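Archie Kerr had been told by three doctors and one chiropractor that a man with his knees should take up swimming, and so in December he bought a pair of walking shoes instead and joined the Flunwood Striders, who met outside the library before it was light.

He did not mean to like it. He meant to go once, so that he could tell his daughter he had gone, and then go home and have his eggs. But the Striders were a friendly bunch, and they went slowly on account of the ice, and by the time they had gone twice around the reservoir and come back up Lesberg Hill he found that he had been talking the whole way (mostly about his late wife's garden) and that his knees had not come into it at all. 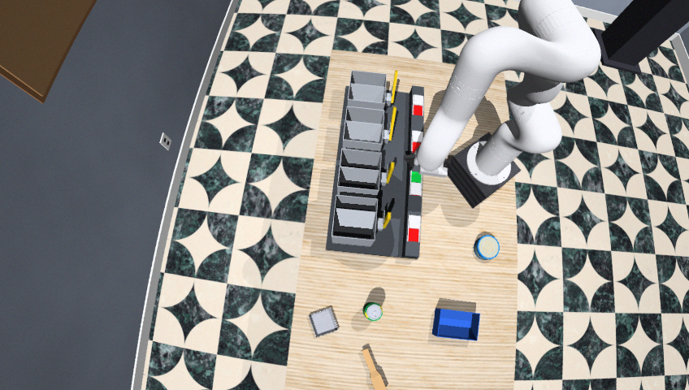 Yi-chun Lai told him it would hurt tomorrow. It always hurt on the second day, she said, and the trick was to come back anyway, and to go down the stairs sideways until it passed.

It did hurt, and he did go down the stairs sideways, holding the rail and saying a few words his mother would not have cared for. Then he came back. He came back all through the snow and the mud after it, and when the lilacs were out along Hung Street he noticed one morning that the others had started to trot, just a little, on the flat part by the boathouse, and that he was trotting too.

"Is this running?" he asked.

"It's close enough," said Hui-mei Kuo, who was not even breathing hard.
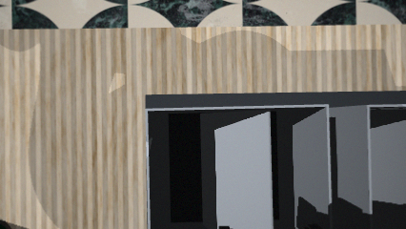
After that there was no talking sense to him. He bought a watch that buzzed at him when he sat too long. He kept a bag of frozen peas for each knee and labeled them, left and right, so they wouldn't end up in a casserole. He learned that you could have opinions about socks, and soon he had quite a few, and he shared them with anybody who stood still at the post office. His daughter called on Sunday evenings and said, "Dad, you're not overdoing it, are you?" and he said no, no, of course not, with his feet in a dishpan of cold water. 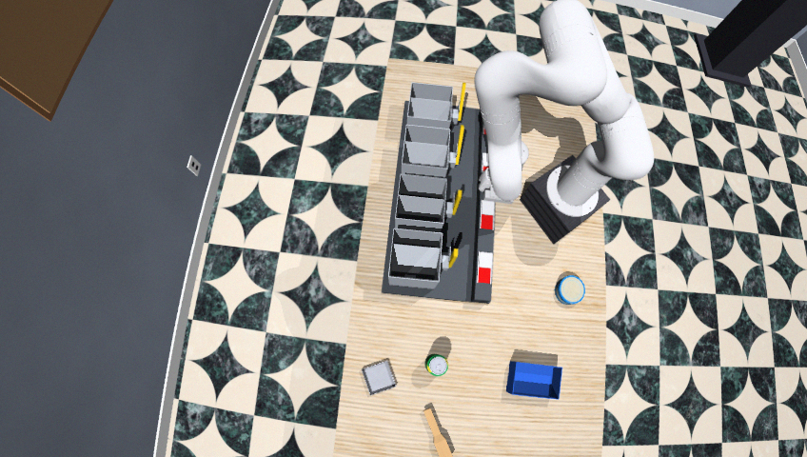
The race was the Noltia Four Miler, and it was Yi-chun who put his name down, because she knew he would fuss over the form until it closed. They gave him number 28. He pinned it on crooked, took it off, and pinned it on crooked again the other way.

He lost sight of the Striders before the first bend. The second mile was all uphill and he walked most of it, beside a boy with a stitch in his side, and they talked about dogs. On the third mile his left knee began to mutter, and he muttered back. But the last stretch ran down toward the river under big old maples, with people in lawn chairs on both sides who clapped for everybody just the same, and Archie, who had not been clapped for since his retirement dinner, stood up a little straighter and let his legs go.

Hui-mei was waiting past the line with half an orange. He ate it, peel and all very nearly, and asked her when the next one was.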